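Kitchen Porter and Dining Room Assistant (part-time, permanent)

Farnen House, Oltport
Reference: FH/KP/32
Hours: 32 per week over five days, including alternate weekends
Reports to: Catering Manager

About the post

Farnen House is a residential study centre run by the Agbenyega Trust. It offers short courses in bookbinding, local history and languages, with full board. The kitchen serves breakfast, lunch and an evening meal on course days and a cold lunch on changeover days. At full occupancy it caters for 130 people.

The post covers washing up, basic food preparation and the laying and clearing of the dining room. It is based in the main kitchen, with cover in the tea kitchen on the first floor when required. A sink, a dish rack and a dishwasher are in regular use throughout each shift.
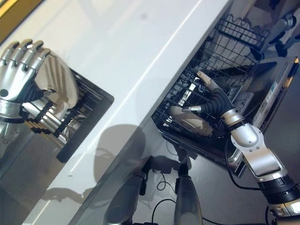
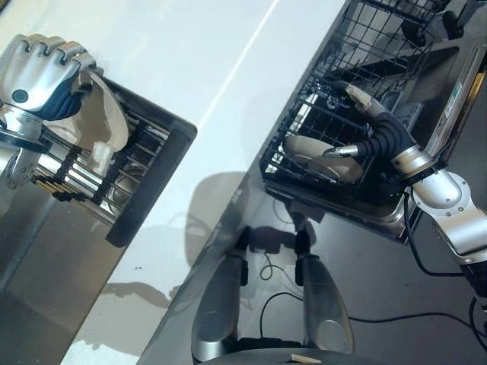
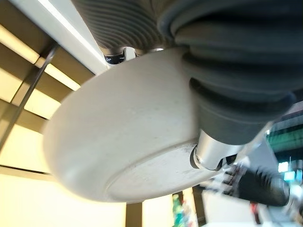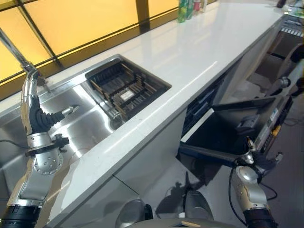 Main duties

- Wash, dry and put away crockery, cutlery and pans.
- Load and empty the dishwasher and clean its filter at the end of each shift.
- Wash and peel vegetables as directed by the cook.
- Lay and clear tables, and restock the tea and coffee station.
- Record fridge and freezer temperatures twice daily in the Drolen log.
- Sort food waste, glass and card into the correct bins.
- Report faults and breakages to the Catering Manager on the day they occur.

Person specification

Essential: able to stand for most of a shift; able to follow written cleaning schedules; willing to work until 9 pm on course days.

Desirable: Level 2 Food Hygiene certificate; previous work in a kitchen serving groups. Training for the certificate is given in paid time to those who do not hold it.

Terms

Leave is 7 weeks pro rata, including bank holidays. Meals are provided on shift. A payment of £2000 a year, made in monthly parts, applies to staff who take the early breakfast rota. There is a probation period of three months.

How to apply

Send a CV and a covering letter of no more than one page to Vasanthi Munshi, Catering Manager, quoting the reference. Applications close at noon on Sat 27 February. Interviews will be held at Farnen House and include a short paid trial in the kitchen. Travel costs within the county are refunded on production of receipts.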